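Equipment Planning and Purchasing: Frequently Asked Questions

Robotic Arms for Kitchen and Household Task Programs

Who may submit an equipment request?

Any department or partner site with an approved task program may submit a request. The request must name a responsible person at the site and must be signed by the head of the unit. Requests from individual staff members are returned unread.

When are requests reviewed?

Requests are reviewed once a year. The window closes at the end of August, and decisions are sent in writing. A request that arrives after the window is held for the following year unless it concerns a safety repair.

Do we have to simulate the task before asking for hardware?

Yes. Every request for a robotic arm must include a simulation of the intended task in a room model that resembles the site. The simulation should cover the full working area of the arm, including the space taken up by open doors and extended drawers. Refrigerators are a common source of trouble in planning. A base position that serves the shelves well may leave the gripper poorly placed for the freezer drawers, and a door that swings wide can block the approach from one side.

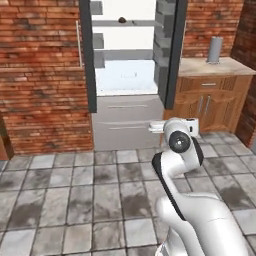

For this reason, reviewers ask for at least six trial base positions per task, with the preferred one clearly marked. Sites that skip this step often find that they have budgeted for one arm and need either a second arm or a moving base, and the difference in cost cannot be made up from the contingency fund.

Which suppliers are approved?

Arms may be ordered from Ustach or Nurkard under the current purchasing agreement. Grippers and mounting plates are supplied by Skalia. Other suppliers require a written exception, which should be requested before any quotation is accepted.

What should the budget include?

The budget should list the arm, controller, gripper, mounting, delivery, installation and operator training as separate lines. Simulation licenses are charged at $3,090 per site per year and are not covered by the equipment grant. Spare gripper fingers should be listed under supplies -- they wear out and are not treated as capital equipment.

How long does delivery take?

Please allow up to 24 weeks from the purchase order. Installation is scheduled only after the site has confirmed floor condition, power supply and clearances in writing.

Can we borrow an arm before we commit to buying one?

A limited number of loan units are held at the Nagano center. Loans run for eight weeks and cannot be extended. The borrowing site pays for shipping in both directions and must carry its own insurance.

May we use a simulation prepared by another site?

You may, provided that the cabinets, counters and appliances in the model match your own in size and placement. Surface finishes such as brick or tile do not need to match unless the program relies on cameras, in which case lighting and finishes must be reviewed as well.

What happens if our plans change after approval?

Changes to the task, the room or the choice of arm must be reported before the purchase order is issued. Minor changes are approved by the planning office. A change of supplier or an increase in the total cost requires a new request.

Whom should we contact with questions?

Questions should be directed to Constanza Escobar, Equipment Planning Office. Please include your site name and request number -- messages without them take longer to answer.

Contact | Copyright Equipment Planning Office | Last updated 2022-12-14 | Back to top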